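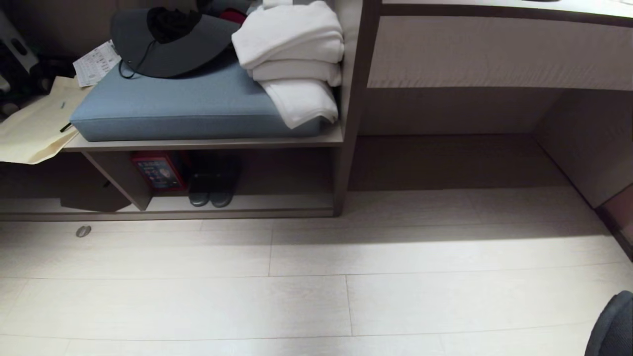

Venues > Skumard > Back Room > Pre-Opening Check

Print this page | E-mail this page

Skumard Back Room, 401 Kurnby Avenue
Pre-opening safety check, with comments
Form 3106, October 2018
Production: Koutsoukos solo show, one performer, no intermission
Checked by: Pantelis Pappas, house manager

Marks used: OK, FIX (before doors open on opening night), WATCH (usable, look again at each performance), N/A.

1. EXITS AND AISLES

1.1 Main door to bar opens fully and latches — OK

1.2 Rear door to alley opens from inside without a key — FIX
Opens, but you have to lift the handle. A person who has never used it would not know that. Hinge is sagging. The bar owner has been told and has a carpenter he uses.

1.3 Alley outside rear door clear — WATCH
Empty kegs get stacked there on delivery days. Bar staff agreed to put them on the other side of the dumpster. Whoever opens the house should walk out and look.

1.4 Exit signs lit — OK
The one over the rear door is bright enough to show on the back wall during the blackout. The director asked if it could be covered. No.

1.5 Center aisle at full width, no loose chairs — WATCH
Chairs drift once people have drinks. Ushers to straighten them before the house lights go down. Latecomers stand at the back until the first song is over, then sit on the left side only.

2. SEATING AND PLATFORM

2.1 Chairs sound, no cracked legs or loose backs — FIX
Row 3, two seats in from the wall, wobbles. Pulled and tagged. Needs a replacement from upstairs.

2.2 Platform sections bolted together — OK

2.3 Platform edge marked — FIX
White tape has worn off at the front corner where the performer steps down into the audience. Retape. She does this step in low light while talking, so put a short strip on the floor below it too.

2.4 Steps to platform, stage left — OK
No handrail. Acceptable at this height, but nobody from the audience is to be brought up that way. The script has one audience volunteer in the debate sketch. Bring that person up from the front with a hand to hold.

2.5 Space kept for wheelchair users — OK
End of the front row, house right. Do not sell it as general seating until curtain.

3. LIGHTS AND POWER

3.1 Hanging fixtures clamped, with safety cables — FIX
Both front lights are clamped but one has no cable. Prostine rented us the package and will send one over. The light does not go up again until the cable is on it.

3.2 Dimmer pack has air around it — OK

3.3 Cords off the floor or under mats — WATCH
The run to the sound board crosses behind the last row. Mat is down and flat today. It curled at this end during the June show and a server caught a foot on it.

3.4 Projector shelf secure — OK

3.5 No power strip plugged into another power strip — FIX
Found one behind the piano. The bar's jukebox was on it. Unplugged and told the manager on duty. There is a wall outlet four feet away.

4. FIRE

4.1 Extinguishers in place, tag current — OK
One by the main door, one at the sound board. Stage crew shown how to lift each off its bracket.

4.2 Curtains carry flame treatment label — OK
The black drapes do. The flag bunting for the campaign number does not have a label. See comments.

4.3 Open flame or smoking in the show — N/A
The cigar is a prop and stays unlit. If that changes, tell me first.

4.4 Candles on tables — FIX
The bar puts out glass candles on busy nights. Battery ones only in the back room during performances.

5. PEOPLE

5.1 Posted capacity visible at door — OK

5.2 First aid kit stocked — WATCH
Low on large bandages. Usable.

5.3 Emergency announcement read aloud by stage manager — OK
Took 21 seconds. Fine as written. Keep the card taped to the board.

5.4 Sound level at the speaker nearest the audience — OK
Loud in the gavel bit but short.

GENERAL COMMENTS

The bunting is cotton and hangs close to the left front light. Either treat it and keep the receipt, or move it to the back wall. The designer prefers to move it. I would like to see it in place before the final dress rehearsal.

The bar will be showing the candidate debate on its own TVs on one of our nights and expects a full front room. People will come through the main door looking for the restroom. Put an usher on that door for the whole show, and keep the passage clear of strollers and coats.

FIX items go to the technical director with a copy to the bar. I will check them again in person and initial each line. The rear door has to be done or we do not open.

P. Pappas

Contact the house office | © 2018 Skumard Back Room, Kurnby | Back to top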